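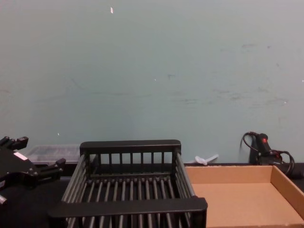
Flindus, the contract kitchen that feeds 40 office buildings out of a low brick unit in Timcombe, has given part of its dish return work to a gripper. The job in question is the dullest in the building: take clean items from the drying rack, put them where they belong, repeat until lunch. On the practice table the rack is black with slatted sides, and the cardboard tray pushed up against it is plain brown and shallow, the sort of thing most kitchens would have flattened for recycling. Both were empty when this newsletter came by. The gripper had its fingers open, which is also how most of the dish room looks ten minutes before the end of a shift.

The system comes from Darkaria, which began work with Flindus in July and has been teaching it utensils ever since. Spoons came first and went well. Ladles went less well. Whisks have been put off until everyone feels stronger.

"People kept asking me if it was going to take my job," said Lộc Phan, who has run the dish room for six years. "I told them it was welcome to the part where you sort teaspoons."

What it has taken so far is 2 hours out of his afternoon. Under the arrangement Flindus made with its staff, nobody's hours go down this year, and the dish room crew moves over to packing and checking the outgoing lunch crates when the sorting is in mechanical hands. Phan describes crate checking as better for the back and worse for the temper. The dish room has a radio. Packing has a supervisor.

Pay is a sorer subject. Packing has always earned 80 cents an hour more than dishes, and the crew would like to know which rate applies to a person who does one job in the morning and the other after lunch. For now it is the packing rate for packing hours, worked out on a paper sheet by the door. The sheet has been corrected so often that a second sheet is now taped over the first.

Imke Stöcker, the operations manager, says the aim was to stop losing people from the dish room, where new hires have tended to last until their first Monday soup service. She has a list of 162 items the kitchen owns that need sorting, from soup spoons to the lid of a pot that was thrown out years ago, and she expects the machine to manage nearly half of them. The rest stay with the humans, along with anything bent, sticky or shaped like a whisk.

There have been adjustments. The crew has learned to leave things lying the same way round, a courtesy they say was never extended to them. They have also picked up some new vocabulary. A "regrasp" is when it drops a spoon. When Phan drops a spoon, it is still called dropping a spoon.

Campos, the bakery next door, has asked to come and watch before deciding about its own tray room. Stöcker has agreed to a visit after the lunch run and has asked them to bring rolls.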